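Mosell Hand-Held Gripper Kit
Set-Up and Recording Guide, August 2018

Section 4: Preparing the table and recording a hanging task

Before you start this section, both grippers should be charged, paired with the recording computer and calibrated (Section 3). If the status page shows either gripper as "Not calibrated," go back and finish that first. Recordings made with an uncalibrated gripper can't be corrected later.

4.1 What you need

Left and right gripper, with finger markers fitted
Gripper cables
Foam board and clips
A utensil holder stand
One or more kitchen utensils with long handles
Recording computer with Trallness 7 or newer

The utensils are not supplied with the kit. Use ordinary ones from a kitchen store. Very short handles are hard to hang because the gripper body gets in the way of the hooks.

4.2 Preparing the table

1. Place the table where you can stand close to one long side. Leave room behind you to step back without walking on the cables.

2. Lay the foam board on the table with the grid facing up. Push the panels together until the seams are closed.

3. Fasten a clip on the left side of the table frame and another on the right. The board should not slide when you push it with the flat of your hand.

4. Wipe the board with a dry cloth. Do not use alcohol, which takes the grid lines off.

5. Stand the utensil holder on the board, left of center. Turn it so that at least one free hook points toward you.

Note: A light stand that tips when a utensil is hung on it can be held down with double-sided tape under the base. Put the tape on the base only. Tape pulled off the board will lift the surface.

4.3 Connecting and holding the grippers

1. Plug the right gripper cable into port R on the computer and the left gripper cable into port L. The ports are not interchangeable. If they are swapped, Trallness will still record, but the left and right tracks will be reversed in the file.

2. Run each cable back along the top of your forearm. A loose strap just below the elbow is enough to keep it in place. Leave some slack at the wrist.

3. Push long sleeves up to the elbow. A cuff that slips down can cover the finger markers.

4. Take a gripper in each hand by the black handle. Open and close the fingers fully a few times and watch the two bars on the screen. Each bar should move the whole way from end to end.

CAUTION: Keep your own fingers behind the gripper fingers when they close. The linkage can pinch.

CAUTION: Do not let a gripper hang by its cable. Damage to the connector from hanging is not covered by the warranty.

4.4 Recording a hanging task

In this task the right gripper picks up the utensil and hangs it on the stand. The left gripper is recorded too, even when it does nothing, so it has to stay in a steady rest position.

1. Lay the utensil on the board, to the right of the stand.

2. Rest the left gripper near the left edge of the board with its fingers open. Keep your hand on the handle.

3. Press the foot switch once. Wait for the single beep before you move.

4. Close the right gripper on the utensil. With a whisk, leave the end of the handle free so that it can reach the hook.

5. Lift the utensil clear of the board and bring it up beside the pole. Keep the end of the handle higher than the wire head, and move at an even speed.

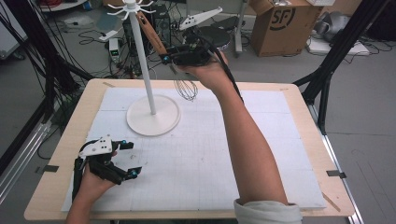
6. Guide the end of the handle onto the nearest free hook. If you touch a different hook on the way, carry on. Small contacts like this do not spoil the recording.

7. Open the right gripper, then draw it straight back toward you.

8. Hold both grippers still until the utensil stops swinging, and press the foot switch again. Two beeps mean the file has been saved.

If you drop the utensil, press the foot switch twice quickly. The take is marked as failed and kept in a separate folder. Do not pick the utensil up and continue in the same take.

4.5 If something goes wrong

Error 457 (marker lost): One or more finger markers can't be seen. Check for a sleeve, cable or strap in the way. Replace any marker that is scratched or peeling.

Error 3215 (cable fault): Stop recording, unplug the gripper named on the screen and plug it in again. If the error comes back, change the cable.

No beep after pressing the foot switch: Check that the sound is on, then look at the red dot in the corner of the Trallness window. If the dot is lit, recording has started.

Spare markers, clips and board panels are listed in Section 7.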